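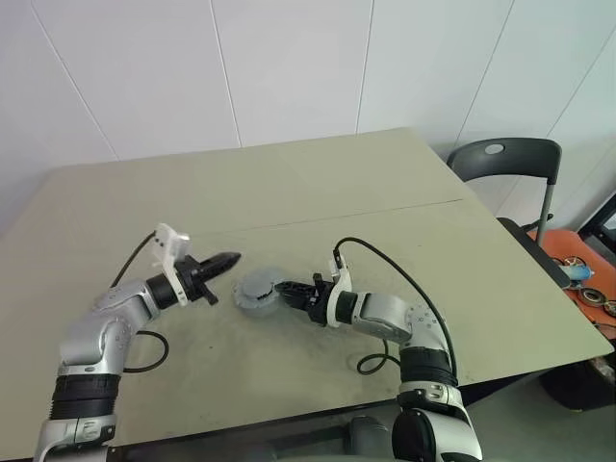

Shoaib Kazmi

Will turning the heat down 2 degrees really save what the sales guy says?

We rent a ground floor unit in a mixed building, two rooms and a bathroom, and we pay our own gas and electric. The property manager is Gavari. In April they sent every tenant a letter "recommending" a thermostat service from a company called Trelus, and a week later a rep from Trelus showed up with a tablet and a very nice folder.

His pitch goes like this. We keep the place at 70 all winter. They swap our thermostat for theirs, it holds 68 instead, it "learns" when we come and go, and we save $1,916 a year. He didn't say up to that much. He said that much, to the dollar, and it's printed that way on the proposal. There's a monthly fee that they say we'll never notice, and when I asked what it was he said it depends on the plan.

I have a few problems with this.

First, I don't think we spend enough on heat for that number to be possible. I haven't dug out every bill, but it would have to be a large piece of the whole year's gas, and that's for 2 degrees. If 2 degrees does that, what does 4 do? Do they send us a check?

Second, when I asked where the number came from, he said it came from a building model. The model is made by somebody called Jaltent. I asked whether the model knew our unit shares a wall with a bakery. He wrote that down, which I took as a no. Our back room has that bakery wall behind it, the white paneled one, and it hardly ever feels cold in there. The front room is the one with the old windows and the door that doesn't close right unless you lift it.

Third, we have one thermostat and it's in the front room, six feet from that door. So whatever number is on it, I'm not convinced it's telling me much about the back.

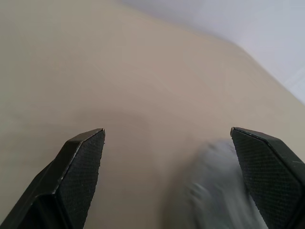 Tabletop in the back room, close up.

He also told me that "most people can't feel 2 degrees." Maybe so. I have a bookkeeper who sits by the window and can feel the mailman open the outer door, so I'd like to hear from people who have tried this in a normal leaky place and looked at their bills after.

What I want to know:

Is there any reasonable way a small commercial unit saves that kind of money going from 70 to 68? Is there something a cheap programmable one from the hardware store can't do that theirs can? And does a landlord "recommending" a vendor mean anything, legally or otherwise, or can I put the letter in the recycling?

Not trying to be difficult. I'd be happy to save money. I just don't like a number with no arithmetic attached to it.

pellworth

No.

OK, longer version. I did heating and air service for most of my working life and I've seen this proposal with several different logos on it. Here's how you check it yourself at the kitchen table.

Get twelve months of gas bills. Pick out the summer ones. Whatever gas you use in the summer is hot water and anything else that isn't heat, so take the average summer month and subtract it from every winter month. What's left is your heating. Add that up for the year and you've got the most that anybody could save you by any method, including shutting the furnace off and wearing a coat until spring.

Now, going down a couple of degrees saves you a small slice of that. How small depends on your climate. The heat you lose goes along with the difference between inside and outside, so if it's freezing out and you're holding 70, the gap is 38, and if you hold 68, the gap is 36. You can do that division in your head. In mild weather the slice is bigger but you weren't burning much to begin with, so don't get excited. Either way it's a slice of the heating part, and nobody should be quoting it to you against the whole bill.

If you do that and get anywhere near $1,916, then your heating bill is gigantic for two rooms and you have some other problem. Bad ducts, a meter that's feeding somebody else, something like that. I'd want to know about that before I'd want a new thermostat.

My guess is the figure is for the whole building, or for a year with air conditioning in it, or it's comparing you to some imaginary tenant who runs 70 day and night including holidays. Ask him which. Ask him in an email so he has to write it down.

About the thermostat in the front room by the door: that's your real issue and it'll be your issue with their box too. A thermostat only knows the air around it. Yours is sitting in a draft telling the furnace it's cold when the back of the unit is fine. Put any model you like on that same spot on the wall and it'll do the same thing. Moving it to an inside wall is a small job if the wire reaches, and fixing the door is a smaller one. Do the door first. Lift-to-close means the hinge has dropped, and that gap at the top corner is letting heat out all day.

A basic programmable one will do nights and weekends, and that's where nearly all the savings are in a place that's unoccupied at night. If you don't have a schedule set now, set one now, on the one you've got. Check the battery while you're at it.

MarisolTT

I have the Trelus one and I like it! The app is really pretty and I can change the temp from my car. I don't know if it saved money, we moved in and had it put in at the same time so there's nothing to compare to. The install guy was on time. I think our plan was free for the first few months and then it went to regular. Make sure you read that part.

Ours is set on 68 and everyone's fine, but it is a yoga studio so people are moving.

Shoaib Kazmi

Thanks to both of you. I did the bill thing last night and it took under an hour, most of it finding the bills.

Pellworth, you were right about the summer part. Once I took it out, our heating for the entire year comes to less than the savings on the proposal. So they are promising to save me more than I spend. I read it three times to be sure I wasn't missing a column. I've emailed the rep and asked which building and which months, like you said, and so far what I've gotten back is a brochure.

I also bought a cheap thermometer and moved it around for a few days. Front room by the thermostat, front room by the bookkeeper, then on the far side of the back room.
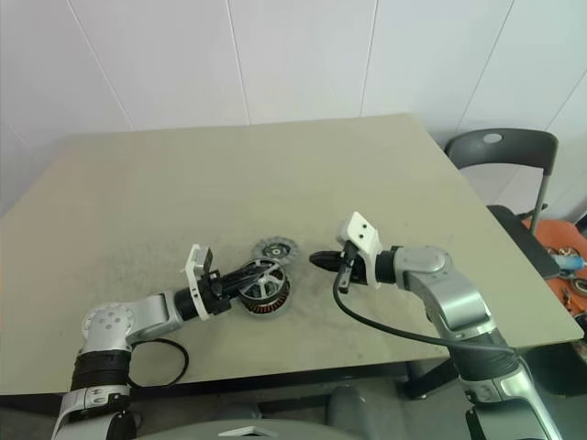
With the thermostat at 70 the back was always warmer than the front, by more than I would have guessed, and it was worst in the early morning when I assume the ovens next door have been going for hours. So for years I've been heating the back room to keep a drafty corner of the front room happy. I could have figured that out without a tablet, I suppose, but I hadn't.

I went to 68 on my own, told no one, and waited. The bookkeeper noticed before lunch. I put a draft strip on the door and rehung it with longer screws in the top hinge, and after that she stopped mentioning it. I don't claim that proves anything – the weather also got nicer that week, and I know it.

Marisol, thank you for the tip on the plan. I found it. The fee starts low and then goes to "standard rate," and the standard rate is on a page they didn't include in the folder. I've asked for that page too.

Still no answer on whether the Gavari letter means anything.

Ospina Street Tenant

Not a lawyer. We got the same kind of letter from a different manager and I read my lease over it, which I recommend to nobody who wants a nice evening.

"Recommend" usually means just that. What you're looking for in the lease is a section on alterations or on building systems. Some leases say the landlord can require you to use their vendor for anything that touches the heating, and some say you can't swap out a fixture without written permission, and that one can work in your favor, since a new thermostat is a new fixture. If neither is in there, I'd treat the letter as an ad.

I would ask Gavari straight out whether they get anything for each tenant who signs. They don't have to tell you, but I asked ours and the reply was so long and so careful that I stopped wondering. It didn't say yes anywhere.

One more thing to look for: who owns the box on the wall when you move out. Ours was "leased equipment" and the tenant before us got charged for leaving it behind, when the contract also said only a technician could remove it. You can see how that goes.

I'd disagree with pellworth a little on one point. He makes it sound like 2 degrees is hardly worth the bother, and it's free. You turned a dial. If the bookkeeper's OK with it, leave it at 68 and take the small slice. I wouldn't sign a contract to get it.

pellworth

I never said don't turn it down. Turn it down. I said don't pay a monthly fee to have it turned down for you.

Shoaib, if the back is still too warm, see if there's a damper on that branch of the duct before you do anything else. It's a little handle on the side, usually painted over. Close it partway, wait two days, and check your thermometer again. Don't close it all the way, and don't let anyone sell you a zoning system until you've tried the handle.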